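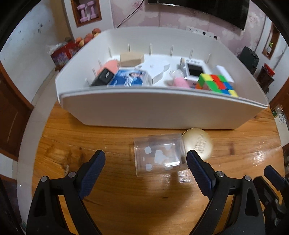 *Figure 4. Handheld gripper, jaws open, with the cup and lid in front of the bin.*

## Section 4: Teaching "Clear the Table" by Hand

Now for the fun part! With the Skirngate handheld gripper you show the robot what to do by doing it yourself, in an ordinary room, on an ordinary table. This section takes you from an empty task list to your first full set of demonstrations, and you don't need to write a line of code.

Before you start, finish the pairing steps in Section 3 and check that both grippers show up in the Womport app.

### Set up the table

1. Put an open bin toward the back of the table. Leave enough space in front of it for both of your hands.
2. Fill the bin with a good mix of things. Blocks, small boxes, soft toys and a puzzle cube all work well together, and the mix can change as often as you like.
3. Lay the target items in front of the bin. For this task they are a clear cup, on its side, and its lid, flat on the table.
4. In the app, tap **New Task**, type a short name, and choose **Two Hands**.

> **Note:** Clear plastic is a great thing to teach with, but it's also one of the harder ones. If the preview shows strong glare on the cup, turn the cup a little or dim the nearest lamp.

### Record a demonstration

5. Hold a gripper in each hand with the jaws open. Wait for the two short beeps.
6. Move in at a steady, natural pace. Bring the jaws down on either side of the cup so the ribbed pads will meet its wall squarely.
7. Squeeze the trigger only until the cup is held, then lift it straight up.
8. Carry the cup over the front rim of the bin, lower it, and open the jaws.
9. Do the same with the lid. It lies very flat, so tip the gripper forward and pinch it by the edge. You can steady it with the other gripper (this feels clumsy for the first few tries and then suddenly it doesn't!).
10. Bring both grippers back to the front of the table and double-click the trigger to save.

> **Caution:** Don't squeeze hard on thin-walled cups. They can crack, and the pads can slip off and pinch a finger.

> **Caution:** Keep your free fingers behind the pivot pins whenever the jaws are moving.

### Build up a set

We recommend 37 demonstrations before you start the first training run. Change something each time: point the cup's open end the other way, slide the lid to the far side, swap a few things in the bin. Olanrewaju Babalola, who wrote the Kershaw training routine, likes to move the whole bin a hand's width every so often, and his results on new tables are terrific.

Fumbles are welcome as long as you recover. If you drop the cup and pick it up again, keep the take. If you knock it onto the floor, triple-click to throw the take away and start over.

### If something goes wrong

- **The app says "Tracking lost."** Your hand covered the lens, or you swung too fast. Discard the take.
- **Jaw width reads zero while open.** Close the jaws fully, open them fully, and tap **Reset Width**.
- **Only one gripper is recording.** Check that the task is set to **Two Hands**, then pair the missing gripper again.

When the set is complete, tap **Send to Kershaw** and go on to Section 5, "Your First Training Run."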